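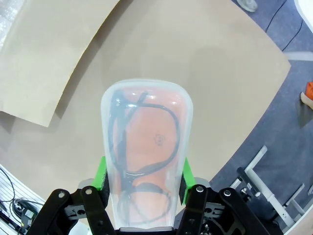 2020年10月19日,阴,下午出了一会儿太阳。

早上六点四十起床,煮了粥,煮得太稠,又加了半碗水。吃完继续写听音笔记。从三月开始重新练手风琴,到现在笔记本用掉一本半,前面几页字还写得工整,后面越来越潦草。今天要听的是上周自己录的那段圆舞曲,一共三遍,第二遍最好,第三遍左手又抢拍。我听录音一直用有线耳机,就是那种黑色的细线,绕成两个圈收在半透明的塑料盒里,底下垫一块橙色的衬,颜色很显眼,放在抽屉里一拉开就能看见。听自己的录音是件难受的事。拉的时候觉得挺连贯,一回放,换风箱的地方全是缝。

上午去Cantero修琴。师傅把琴背带解开,掀开盖子看了一遍,说低音第三排有两个簧片要重新上蜡,右手有一个键回弹慢,毡垫磨薄了。我问要不要全部换毡垫,他说不用,换四个就够,剩下的再拉几年没问题。报价232块,比我想的便宜。他还问我平时琴放在哪里,我说放在柜子顶上,平躺着。他让我以后竖着放,底脚朝下,冬天离暖气远一点。这个道理我小时候好像听人讲过,后来忘了。

琴留在店里,后天取。回来的路上绕到Jostunberg买了谱子。原来想买那本练习曲第二册,架子上只有第一册和第三册,店员说第二册要等到下个月。翻了翻第三册,开头就是三度双音,太难,没买。最后拿了一本民间舞曲,184页,纸有点黄,里面有几首波尔卡我以前听过,没拉过。

中午在外面吃了面,多要了一份青菜。

下午Đức Kim打电话来,问月底的合奏还去不去。我说琴在修,后天能拿到,应该去。他这次想把曲目减到五首,去掉那首探戈,理由是小提琴那边一直没练熟。我不太同意,那首探戈我练得最多,前后花的时间比其他几首加起来还长。不过他说得也对,上次排练到中段就散了,停下来三次,最后大家都不太愿意再来一遍。说好先按五首练,探戈留着,排练时间有富余再试。

他又说起场地,Zekasberg二楼那间屋子租金涨了,现在一个下午要320。平摊下来每个人也不算多,可是那间屋子回声大,手风琴在里面声音糊成一团,我坐在靠窗的位置根本听不清自己的右手。我提议换到楼下小一点的那间,他说去问问。

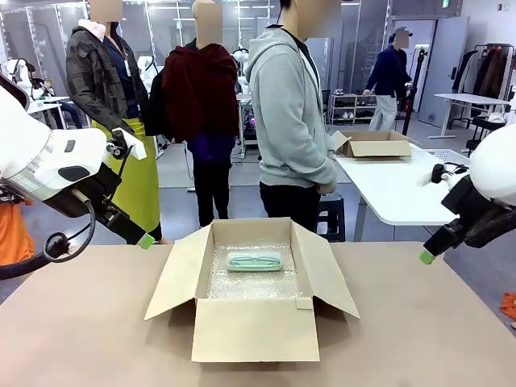
小的那间我以前去过一次,铺了地毯,声音干,错音也听得更清楚。对我来说是好事,对别人不知道。椅子有点矮,拉琴的时候膝盖会顶住风箱,到时候带个垫子去。

没有琴,下午只能看谱。把新买的舞曲从头翻了一遍,用铅笔标了左手的和弦。第十二首的低音写得很怪,小调里忽然出现一个大和弦,我看了几遍,不确定是印错还是原来就这样。等琴拿回来拉一下再说。指法也标了几处,四指和五指交替的地方我总是偷懒用三指,老毛病,这回全部写在谱上。

翻旧账本的时候看到当年买琴的收据,夹在最后一页,1074块,二手,日期那一栏被水泡过,看不清了。那时候觉得是一大笔钱,在店里站了很久才付。琴箱还是原来那个,锁扣坏了一边,用皮带扎着。

晚饭吃剩下的粥和一个咸鸭蛋。饭后出去走了一圈,风不小,走到Cluna门口就折回来了,顺便买了两节五号电池,给节拍器换上。旧电池快没电的时候,节拍器的灯还亮,声音已经很轻,我前几天还以为是自己耳朵有问题。

睡前又把录音听了一遍,只听左手。抢拍主要在第二段反复进去的那两小节,每次都一样。节拍器调到八十四,用手在桌上敲了十来遍,前几遍还是快,后面好一点。明天上午接着敲,下午给琴谱包个书皮,再把琴箱的锁扣拆下来看看能不能配到。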